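## Kitchen scale reads high on heavy loads but is fine near zero

**Asked by stusov_baker, August**

I have a Flikby flat platform scale, capacity 6 kg, resolution 1 g. I use it for bulk dough. Below a few hundred grams it agrees with my small pocket scale. With heavy loads it reads high.

What I measured:

- Reference: a sealed tub of salt, weighed at the post office counter in Stusovcombe at 3188 g
- Same tub on the Flikby: 3240 g
- Same tub after removing and replacing it several times: 3240 g, no more than a gram either way
- Empty platform after each removal: returns to 0

Batteries are new. The platform isn't touching the housing as far as I can tell. The manual mentions a calibration mode but says to use "a suitable mass" and gives no value. Is this a calibration problem or is the load cell on its way out? And if I calibrate, can I use the tub?

---

### Answer 1 (accepted)

**Mahasneh**

Your numbers point to span error. Zero is stable and the reading repeats, so the cell is behaving. The factor that converts the cell's output to grams is off. At small loads the same proportional error is hidden by the 1 g resolution, or nearly so, and your pocket scale has an error of its own.

To confirm it, weigh something at half the load. If the error is also halved, it is span. If the error is the same at half load, or appears only above a certain weight, look for a mechanical cause first.

Before you calibrate, rule out the placement. Single-cell scales are the worst for this, but the four-cell ones do it too.

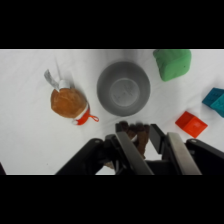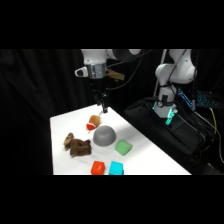 Corner error is a change in reading when the same mass is moved from the middle of the platform toward one side. The factory trims it by filing the cell or adjusting the resistors, and on cheap scales it is trimmed loosely. The vessel matters as much as the scale. With a bowl that has a wide rim and a flat circular base, like the gray one in the first picture, judge the centering by the base, because the rim can overhang one side of the platform while the base is still well placed. A tall tub is easier to see but it leans more if the feet of the scale are uneven. Test with the tub in the middle and then with its edge near each corner. Write down all the readings. If they differ by more than a few grams, always center your loads and do the calibration centered as well.

Then check the underside. Flour gets packed into the gap between the platform and the housing. Normally that makes the scale read low, since part of the load bypasses the cell, but I have seen it hold a preload that released unevenly. Clean it with a dry brush. No compressed air, it pushes the dust further in.

On the mass: the calibration mode on most of these expects one fixed value and will not accept 3188 g. It flashes the value it wants when you enter the mode. If the display shows a number, that is your "suitable mass." If it shows only CAL, do not put anything on it until you have found the value, or you will store a wrong factor.

If you can't get the right mass, leave the scale alone and multiply by 3188/3240. For dough this is good enough.

> **Comment, stusov_baker:** Half-load error came out at half, so span. Corners agree closely except the front left, which is a little high. It flashes 5000 in CAL mode. I don't own a 5 kg weight.

> **Comment, Mahasneh:** Borrow one. Don't build it out of bags of sugar. The printed net weight excludes the bag and has its own tolerance.

---

### Answer 2

**Afaf Azar**

Agree with the above on span. Two additions.

Let the scale stand powered on for 40 minutes in the room where you will calibrate it. The strain gauges drift with temperature. If it lives in a cold pantry and you calibrate it straight away on a counter next to the oven, you will be chasing the error again in winter. Some models switch off before that, in which case just leave it in the room.

Also, the post office figure is only as good as the post office scale. Trade scales are often graduated in steps of 2 g or 5 g at that load, so "3188" suggests a 2 g step or finer. It won't explain an error this size, but don't treat the last digit as exact. Ask what the graduation is, it's normally on the plate.

---

### Answer 3

**lornow_user**

had the same thing with my Lornow, took the batteries out overnight and it was fine after. could be worth a try before you mess with CAL

> **Comment, Mahasneh:** The factor is usually held in non-volatile memory, so removing the batteries would not change it. It may have cleared a stored tare on yours. The asker's scale returns to 0, so that isn't the fault.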